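Trerik Assisted Kitchen Project
Progress report to the Gromton Fund
1 April 2019

1. Summary

In this period we finished the preparation of the kitchen workspace and held our first open day. The main goal of the open day was to show the arm at work to people outside the project, and to hear what they think before we fix the task list for the second half. Both goals were reached. The grant is spent according to plan, with one small change that we explain in section 4.

2. The open day

We received visitors in 3 groups. Each group first heard a short talk and then stood by the counter for the demonstration. We invited staff from the Mohammed day center, students of the Brinda technical school and a few neighbors who had asked us what we are doing in the building.

The demonstration was about putting small household things in their place on a kitchen counter. We decided early to use normal objects and not test blocks, and the visitors understood the work much faster this way.

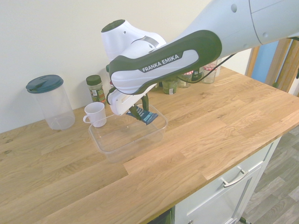

The groups were allowed to choose the next object from those we had prepared, and this part was liked most. Soft things are still the most difficult for us. A cup has always the same shape, but a cloth has a new shape every time it is put down, and the planner must find a new place to grip. We told this openly to the visitors. Several of them wanted to know why the arm is so slow. We answered that the speed was limited for the open day, and that we intend to keep this limit until the safety review is complete.

The staff of the day center gave us the most useful comments. They said that for their clients it is more important that the arm never knocks anything over than that it works fast. They also asked for a clear signal before the arm begins to move. At present there is only a message on the operator's screen, and a person standing at the counter can't see it. We have added a sound signal to the work plan.

3. Technical progress

The list of objects which the system should handle now has 100 entries. Most of them are things that one finds in any kitchen.

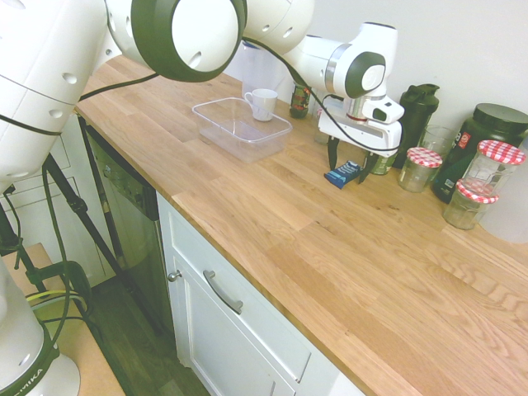 Recognition of objects that stand close together remains our largest open question. When two things touch, the software sometimes takes them for one. For this reason we don't clear the back of the counter before the work begins. Jars with the same red and white checkered lid stand there near a large green tub and a black shaker bottle, and the arm must come down in front of them without touching. Transparent things, such as the pitcher and the plastic container, are a second difficulty, and we would like to give them 9 more working days than planned.

4. Budget

We moved 2000 dollars from travel to equipment, as agreed with your office by letter. The sum will pay for better lighting over the counter and for spare gripper fingers. No other line has changed.

5. Next steps

The safety review comes first, and after it the sound signal will be installed. We wish to hold a second open day in September, with the same day center if their schedule allows it. We kindly ask the Fund to tell us whether a representative would like to attend, so that we can reserve a place in the first group.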